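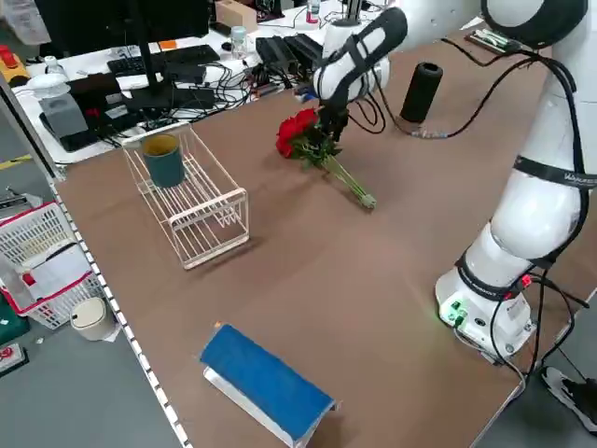

Episode 308

Stories > Short Fiction > Clistmont

October 18, 2021
By Cengiz Kurtuluş

Sánchez logged episode 308 at the Kureo bench. Task: roses, grasp and lift. Mode: remote. Operator: Gukia, third shift.

The first 307 had been graded. Grip below the blooms, stems together, no petal contact. Gukia held the fingers shut and did not lift. The joint readings went flat.

"Fault?" Sánchez asked.

"No fault."

"Then raise it."

"My father cut them lower than this," Gukia said. "He sold them by the station. He always waited before he picked them up."

The recorder stored the wait as 921 samples of zero velocity. The script trimmed anything over 700. Sánchez opened the settings and cleared the limit for one file.

In February the trained arm closed on a bouquet at Clistmont, and paused.

Recent stories
The Calibration Weight
Torque Limits
A Spare Wrist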